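So-yul Ji wrote:

> Does anyone still have the sourdough notes from April? Mine came out flat again.

I do! I'll dig them out tonight – they're under a pile of seed packets. 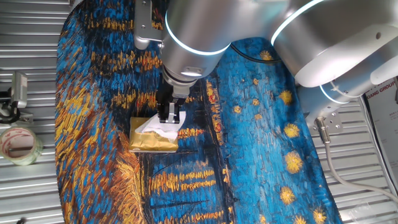
My guess is your kitchen's too cold, so try giving the dough 8 hours and not 6. I also swap 200 grams of the white flour for rye, which my kids pretend not to notice.

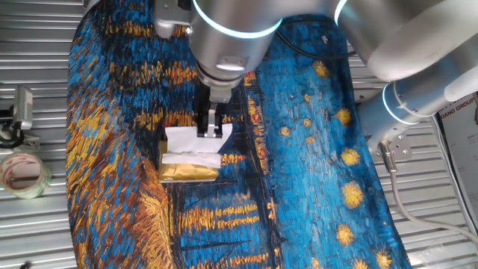
**Usholm Home Bakers Club**

Oh, and bring a jar if you want some of my starter – I've got four going and the fridge is full.

Jardine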